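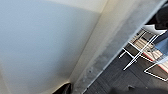 Bondville season 2 stops at the reunion, part one
Status: Solved
Category: Playback / Reality & Lifestyle

Hi all! Hoping somebody can save me before my group chat spoils the whole thing. I'm working through season 2 of Bondville (the one with the sisters who run the bridal shop and the cousin who comes back from Tampa) and I can't get past the first half of the reunion. It plays fine until the host brings up the bachelorette trip, then the picture freezes, the sound keeps going for a few seconds, and I get dumped back to the show page with error 110.

I watch through the Udel app, and my internet is from Taltel, the regular home plan. Every other episode plays. I even put on an old season of that dating show on the yacht just to check, and it ran for two hours without a hiccup while I folded towels.

What I've tried so far:
Closed the app and opened it again
Turned the TV off at the wall and had a coffee
Signed out, signed in (forgot my password, made a new one)
Watched on my phone instead — same spot, same error

Since it does it on the phone too, I'm guessing it isn't my TV? Please no spoilers in the replies. I know somebody walks off the couch, but I don't know who!

Update, 7:40 pm
Tetsuya Yoshida from support wrote back and asked whether I was on the "extended cut" or the regular one. I had no idea there were two. The extended cut has the extra bits with the moms, and of course that's the one I'd picked, because I love the moms. He had me go to the episode page, press the little arrow next to Play and choose "Original broadcast."

That got me past the bachelorette trip! Then it froze again in the middle of the apology, which was torture. Same error.

Update, 8:15 pm
Next he asked me to clear my downloads. I'd forgotten I had the whole season saved on my phone from a flight in March, and he thinks the account was hanging on to an old version of the reunion from before they fixed the audio. I deleted all 10 episodes, then went to Settings, Playback, Reset viewing history for this show. Heads up that this wipes your place in every episode, so write down where you are if you care about that. I did not write it down.

He also had me change the streaming speed cap from Auto to 3000, which I wouldn't have found on my own. It's under Data Use, way at the bottom, past the parental stuff.

Update, 9:30 pm
It works!! Watched part one all the way through, extended cut and everything, moms included. Part two started up by itself afterward and hasn't frozen yet. I did not expect it to be Ueda who left the couch, and that's all I'm saying.

I asked Tetsuya which step did it and he said most likely the old downloads, but to leave the speed where it is for now. If anybody else gets 110 on the reunion, I'd start with the downloads and leave the password alone. I'm marking this one solved, and I'll reopen it if part two acts up before the end.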